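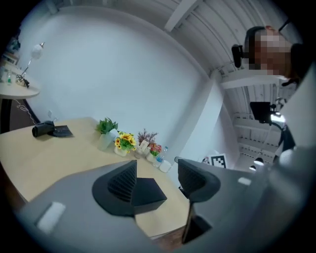 Light beige table, black cylinder at the left end.

Ticket: page turns out of order in rehearsal scores
Product: Risier score reader, Namstead Chamber Orchestra account
Status: waiting on customer

Opened, 6:40 p.m.
Hello, and thank you for such a friendly program. We're preparing the Economou concerto, and the piano part runs to 70 pages. Everything behaves until the slow movement, when the pedal jumps us ahead 6 pages – always in the same spot, and always just as the clarinet comes in. I tried restarting, and I tried a new battery in the pedal, with no luck.

Reply from Badum support
Thanks so much for writing, and what a lovely piece to be working on! A jump from the same page each time usually comes from a repeat link left in the file and has little to do with the pedal. Please open the score, choose Links, and delete anything listed for the slow movement. Your penciled fingerings are stored separately and will stay put.

Customer, 9:15 p.m.
Found one old link and removed it. The piano part now turns properly all the way through. The conductor's copy still jumps, though – should I clear the links there too?

Reply from Badum support
Yes please, each copy keeps its own list. Do let us know how it goes.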